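# 热熔胶枪：抽屉里最被低估的好工具

要是只能从工具柜里留下一件东西，我多半会留热熔胶枪。电钻当然威风，雕刻刀当然讲究，可真正让我半夜十一点还舍不得放下的，总是那把一扣扳机就吐出亮晶晶胶线的小家伙。这个冬天我跑了几处工坊，看大家怎么用它、怎么收它，越看越上瘾。
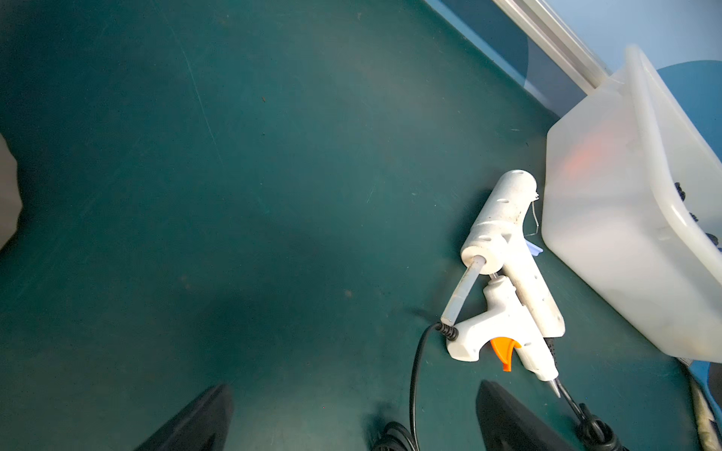
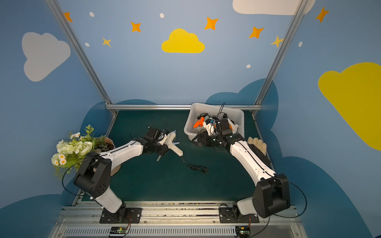
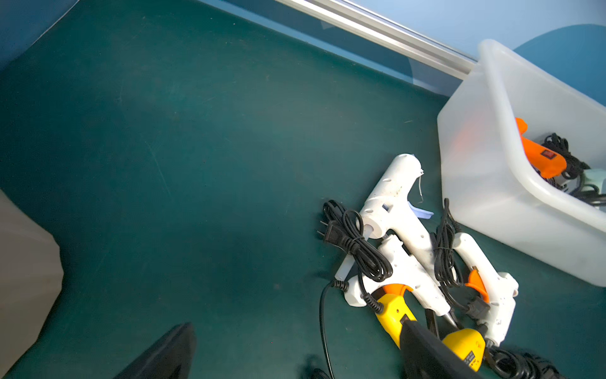 我对胶枪的迷恋是从Lundgate的一间旧货铺开始的。店主Pascal Masson做了大半辈子舞台道具，铺子后面的长桌上永远摊着没完工的面具、纸灯笼和鸟翅膀。他教我的第一件事跟粘东西没有关系，是看一把枪的“脸”：壳子上有没有污渍，扳机松不松，尾巴上有没有挂着胶丝。照片里那把橙色扳机的白枪要是摆在他面前，他准会眉开眼笑，壳子蹭得灰扑扑的，枪身上还飘着细细一缕胶丝，一看就是干过活的！Masson说崭新的胶枪最没意思，得等它脏了，才算跟你认识。

他的脾气我后来全学来了，连买东西的习惯也跟着变。以前我专挑漂亮的，现在先掂分量，再把扳机空扣几下，听里面推杆走得顺不顺。去年我在跳蚤市场抱回一把Kadlec，线皮都硬了，换过线以后手感好得出奇，扣下去有一种软软的、带点回弹的劲儿，像捏一块刚醒好的面团。另一把是Flotska，枪嘴细，适合补缝和粘小珠子。这2把我轮着用，谁也替不了谁。

说到用，胶枪最迷人的地方就是快。白乳胶要等，环氧要调，热熔胶给你的就是那么一小会儿，手一犹豫它就凝了。新手常被这点吓住，挤出一大坨，急急忙忙按上去，边上溢得到处都是。我的办法很笨：先不开枪，拿着零件干比画，转几个角度，想好手指从哪里撤，再点胶。点的时候宁可少。粘纸板走一条细线就够；粘布料要打成小点，布才不会发硬；粘光滑的塑料，先用砂纸轻轻磨毛，胶就有地方咬住了。

胶棒也值得多说几句。很多人一直用透明的，其实乳白的、带颜色的都好玩得很。我给侄女做过一顶蘑菇帽子，整整用掉62根胶棒，帽檐下面那圈“菌褶”全是一条一条挤出来的，做到最后虎口酸得握不住杯子，可是灯一打，半透明的边缘微微发亮，好看极了。还有人拿它滴假水珠、画浮雕字，或者在羊毛袜底下挤一排防滑点，老人家穿着走地板踏实多了。

再说收拾，这是我最近的新乐趣。胶枪一多，最烦的不是枪，是线。Masson的铺子里有98个大大小小的盒子，每把枪住一个，线折成手掌长，用布条一捆。我家没那么大地方，就学了个简化版：一个Plivo的深口塑料箱，枪头统一朝下，箱底垫块硅胶垫，线圈全搭在同一边。收之前一定拔掉插头，让枪在支架上彻底凉透，再把枪嘴外面那圈胶剥干净。枪嘴还烫的时候可别去碰，我左手食指上有块小疤，就是某年一月赶灯笼赶出来的。

胶丝怎么办？也是大家问得最多的。断胶的时候枪嘴绕个小圈再提起来，能少掉一大半；剩下的等作品凉了，用吹风机的热风远远扫一遍，它们就自己缩回去了。我倒不是每次都扫。做鸟窝、做蛛网、做结霜的树枝，那些细丝简直是白送的材料，手腕抖一抖，整根枝子就都挂上了。

下一件我打算做一盏鱼形的灯，鳞片用半透明胶片一层层叠上去，鱼鳍先拿铁丝弯出骨架。胶棒已经买好了，乳白的，满满一袋。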